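Posted in May by Shiferaw – thread

Spent the month pricing a new kitchen counter for the house in Ostcombe. Writing down what I learned so the next person has it in one place.

First, the showroom sample is too small. Mine was the size of a playing card. A stone with patches in it can look plain at that size and busy across a whole counter. Ask to see the full slab.

Second, ask what the quote includes. I got 3 quotes. One left out the sink cutout and one left out delivery. The cheapest went up by 200 dollars once I asked.

Pale gray with rusty patches is the look I keep going back to. The color sits unevenly, so where they cut matters.

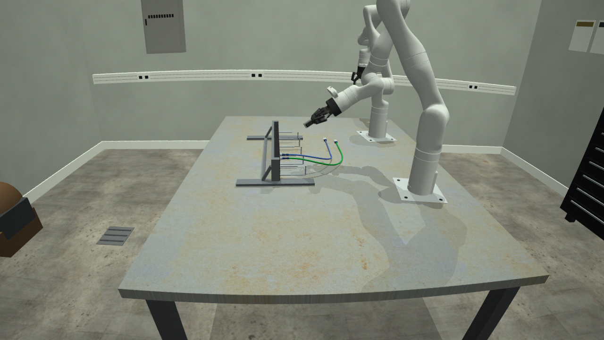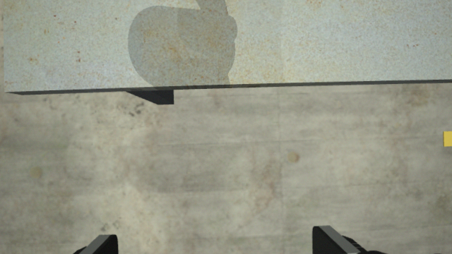
Renders: Dendeo

My sister says the orange would bother her every morning. It would not bother me. Our old counter was plain white laminate and every coffee ring showed.

Sealing: some stones need it and some don't. Get the answer in writing for the exact one you are buying. The first yard told me yearly, the second told me never, and they were talking about the same stone.

Edges. A plain square edge came with all the quotes. Rounded was extra everywhere. I went with square and a light sanding on the corner by the back door, where everyone walks into it.

Seams. Our run is long enough to need one. I asked for it to go behind the faucet and the yard at Trelelden agreed, but only after they came out and measured. Don't pay a deposit before the measure.

Remnants are worth a phone call. If you only need a small piece for a bathroom or a laundry shelf, yards often have offcuts out back. I paid for 2 pieces that way and skipped the slab minimum, which at that yard was 1000 dollars.

Last one – check the cabinets are level before the crew comes. Ours were off at the stove end and had to be shimmed. That was an extra morning and a second trip for them.

Install is set for the end of the month. I'll add the final bill to this thread when I have it.

Contact | © Shiferaw | Back to top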